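Home About Archive Quilts Contact

Last updated 28th November

OK so the family history thing. Quick one, I have soup on.

I finally got into the Cruickshank letters. 623 pages scanned, all of them in my great-grandmother's handwriting, which slopes so hard it's practicaly lying down. Took me 7 evenings just to get them in date order. Bed by midnight every time – well, that was the plan.

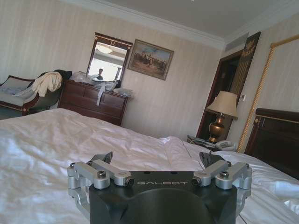 Isla MacKinnon (second cousin, we think) wrote back!! She has the other half. The replies. So for the first time we can read both sides of the arguement over the farm at Plalau, and wow, they were rude to each other. Page after page about a gate. One letter is only the word "No" and a signature.

Still missing: anything from the January they moved. There's a gap and then suddenly everybody is in town and complaining about the price of coal. Isla thinks a box got left behind. I think somebody burned them. We'll see.

Typing them up as I go. 2366 words done last night, eyes like sandpaper. Not reading any more lying down, I fall asleep on the good bits.

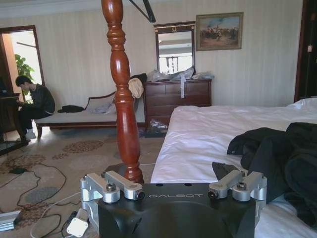
White sheets and a turned wooden bedpost.

Next up is the gate, part two. If you're a Cruickshank and you have a shoebox somewhere – email me please. Even receipts. Especialy receipts.

Older posts Newer posts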